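Clubs & Classrooms > Arms and Grippers > Derolura Wrist View Kit

Derolura Wrist View Kit for Student Arms

Last updated in May

The Derolura kit puts a small camera at the wrist of a student robot arm, looking out past the gripper. We stock it because clubs keep asking for it. We were in no hurry to do so. Most wrist cameras sold to schools end up in a drawer by spring, and a kit like this will not fix an arm with sloppy joints or a team that hasn't agreed on what the arm is supposed to pick up.

The maker's leaflet says a class can be "up and gripping in one period." We lent a kit to the robotics club at Mendton, which meets on Wednesday after school, and it took them six meetings to get a view they were willing to use. Two of those went to cable routing. The leaflet gives cable routing one sentence.

What the kit does well is show students how little an arm sees of its own work. Teams that have only watched from across the table tend to be surprised by how much of the picture the finger takes up.
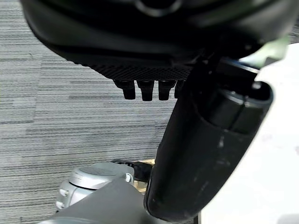 Wrist view with the gripper finger close in, striped carpet at left.

Expect some of that in any build. Bright tabletops are the other trouble. White surfaces wash out under ordinary classroom lights, and the camera's auto setting did nothing useful about it when we tried. Dropping the exposure by hand helped. A sheet of dull gray paper helped more and costs almost nothing.

In the box:
Camera and lead
Wrist bracket, two halves
7 screws (the bracket takes 6)
Printed leaflet
Strain relief clip

Not in the box: the arm, the gripper, a hex key, or any lesson plan worth printing. The one you can download is 26 pages long and spends most of them on the history of factory robots.

Fit: the bracket is made for the Sarpong classroom arm and goes on without a fight. It also fits the older Porken arm if you file down the inner lip — we have done this, and it holds, but you lose any claim on the warranty. We would not buy it for anything else without measuring first.

Is it worth it for competition? We doubt it, for most teams. Drivers in their first season do better with more practice time and a cleaner gripper. If your arm already repeats its moves and your students want to record what the wrist sees and argue over why a grasp went wrong, then yes, it earns its place. Leave more than 90 minutes for the first fitting, and don't book it for the week before an event.

Returns: we take back complete kits in the original box. Filed brackets stay with you. Check the clip before you send anything in, as it is the part people lose and we can't restock it separately.

6 shares | 7 comments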